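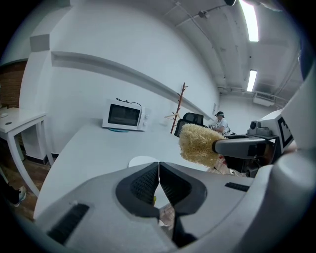
Crumbs, Dials and Dry Bristles: Tuncay Ekinci on Cleaning a Microwave

Kitchen Care > Small Appliances > Interviews

Search this site Go

Tuncay Ekinci has written cleaning procedures for shared kitchens for 20 years, first at Skoltus and now for Kodance, where he maintains the instruction sheets used at 569 sites. The sheet for microwave ovens is the shortest of them. It is also the one he has revised most often.

The current version starts with a brush. "People reach for the wet cloth first," Ekinci said. "If there are crumbs on the surface, a wet cloth turns them into paste, and the paste goes into the door seam. Dry work comes before wet work. The sheet has said so since the second revision and I still get calls."

He prefers a natural-fiber head with a loose, shaggy shape over a trimmed one. The long fibers bend around a control knob and reach the narrow ring where the knob meets the panel. A stiff trimmed head rides over the ring and leaves a line of dust behind. He has tried the synthetic brushes that Sezer supplies to some of the sites and considers them acceptable for tabletops, less so for vents. "The synthetic ones hold a charge. You brush a plastic panel and the dust comes off, then half of it goes back on."

The brush must be dry and must be kept for outside surfaces only. Ekinci is strict on this point. A brush that has been inside the cavity picks up grease, and the grease goes onto everything it touches afterward. Inside the oven he allows a cloth, warm water and dish soap.

Two-knob ovens, with one dial above the other on the right-hand panel, are his preference for shared rooms. A flat touch panel is faster to wipe, he said, but it is also easier to start by accident while wiping. With dials, the procedure is to unplug the oven, confirm that the timer reads zero, and brush from the top of the panel down. If the knobs are the pull-off type, they come off once a month and are washed in a bowl. Where the manual does not say they pull off, they stay on.

"I have a box of broken knobs," he said. "Every one of them was removed by somebody who was sure."

The cord gets its own paragraph in the sheet. A cord looped over the top of the housing is common and Ekinci does not object to it during cleaning, when the plug is out and the cord has to go somewhere. Before the oven goes back into use, he wants the cord off the top and behind the unit, clear of any vent openings. He also asks that it be wiped along its full length with a barely damp cloth and left to dry before the plug goes back in. In his view it is the part of a small appliance most often missed.

The door window comes next. Dark tinted glass hides grease when viewed straight on, so the sheet instructs the cleaner to look across it from the side, toward the light. Two cloths are used, one damp and one dry. Ekinci does not permit spray applied directly to the door or the panel. The spray goes on the cloth.

Asked about the table under the oven, he was brief. White tabletops are good because crumbs show. Anything lying in front of the oven is moved before work starts and not pushed aside during it. The table is brushed toward one edge, never in circles, and the crumbs are collected in a pan. Then the oven is lifted and the footprint is wiped. On a long table this means two people, one to lift and one to wipe, or one person sliding the oven onto a folded towel.

The full procedure takes 5 minutes on his timing, excluding the cavity. He arrived at that number during a trial in January at the Mirkard building, where 2563 cleanings were logged on paper cards. The cards also showed that the brush was the item most often missing from the kit. Ekinci's response was to add a hook to the drawing on the back of the sheet – a plain hook, at shoulder height, near the table.

He is working on the next revision now. The vent section will be longer, with a note on brushing along the slots and not across them. The drying time for the brush head, if it has been washed, will go up from one night to two. "Fibers feel dry on the outside well before the base is dry," he said. "Hang it head down."

He has no plans to add anything on polish.

Contact us | Copyright Kitchen Care | Back to top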